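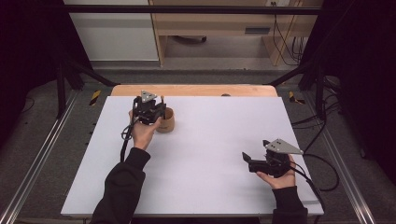

2020-05-27

Started with the left hand. The encoder zero had drifted again overnight, so closed width read 6 mm with the fingers touching. Re-zeroed, closed and opened it until the value repeated, wrote the new offset to the Nallis config and committed it before doing anything else. Last time I left that to the end of the session and the offset got lost in a branch switch.

Right hand was fine. Left it alone.

Marius Gavrilă had the log viewer open on the lab laptop and was checking time sync between the two streams. The left stream trails the right by one sample at start-up and then stays there. We agreed to correct it in post. Fixing it at the source means touching the trigger code, and neither of us wants to do that before the Wurkwood demo in August.

The Jugah task list as of this morning has the cup tasks first, then brush and pot. Cup tasks are one-handed grasp, lift, set down, release, with the other hand parked open. Paper cups are a decent test of grip force. Too much and the wall buckles at the rim, too little and the cup rotates in the fingers during the lift. I'm aiming for contact below the midpoint of the wall. We haven't got force sensing, so the label in the metadata is simply "deformed" or "not deformed", entered by whoever is running the keyboard.

Ran the cup set to 11 episodes. Threw out two of them: one where my sleeve covered the base of the cup in the head view, one where I forgot to return to the start pose. Nine usable.

Then changed over to the brush. The handle is the awkward part. It's thin and dark, and against the dark finger pads it loses contrast in the gripper view once it is between them. The ferrule is much easier to pick out but it's smooth, and I don't trust the pads on it. 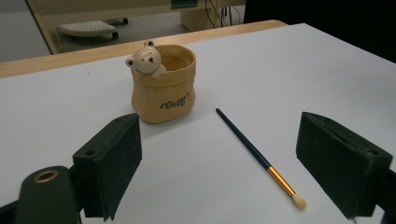

The approach angle matters more than I had written down in the protocol. If the hand comes in square to the handle, both pads meet it at the same time and it stays put. If it comes in at a slant, the first pad pushes the brush along the table and the grasp ends up somewhere else on the handle. I've added a line to section 4: align wrist to handle before closing. Princess Pangilinan read it over and asked for a tolerance. I put 15 degrees, which is a guess and is marked as one in the doc.

She also asked what we're calling the bear pot in the labels. It was "cup" in the first draft and that collides with the paper cup. Changed to "pot" everywhere, including the object table. The bear on the rim will be awkward for anything that wants a clean opening to insert into, so the insertion task now says to enter over the side of the rim away from the bear. If a model learns to avoid the bear, good. If it learns to aim at it, we'll know our labels were poor.

Storkau emailed about the replacement pads. They're out of stock in the harder compound and offered the softer one at the same price. Told them I'd answer tomorrow. Softer pads should grip the brush better but they'll wear faster, and every pad change costs us a calibration.

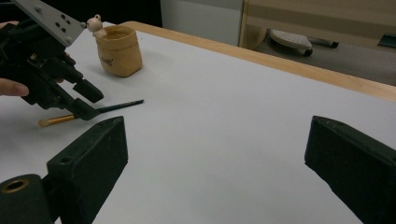 Do both hands have to be recalibrated when only one set of pads is changed?

Only the hand with the new pads needs it, provided the other one still reads zero at full close. Check that first and note the reading in the log.

I've copied that into the protocol as is, under pad changes, as Marius and I had been doing it differently.

Remaining on my list:
Resize the start pose marks in the setup drawing, current ones are too large to be any use.
Rename the old "cup" labels in the pilot data. The script exists but has only been run on a copy.
Ask Princess for her half of the methods section.
Move raw files off the laptop. Disk was at 100 percent last week and the recorder failed without an error message.

The count for the term report is usable episodes only. I'll put the discarded ones in a separate column with the reason.

Packed up late. Brush set carries over to the next session, starting with the square approach and the old pads.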